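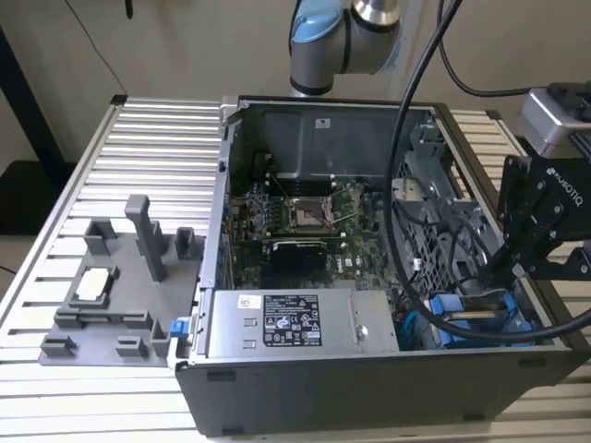 Tuesday, the Vaketti tower

Side panel off and the case laid down on the slatted table, which is so much kinder to the back than crouching over it. The socket frame is up and the processor is in the gray printed tray to the left — please leave it there, Yamila, and don't close the frame over an empty socket! Graphics card still in its slot, and I'd like it out before we go near the blue drive trays. Paste is on order from Cladalitz, part 326, and I'll write up the memory once I've found my good glasses.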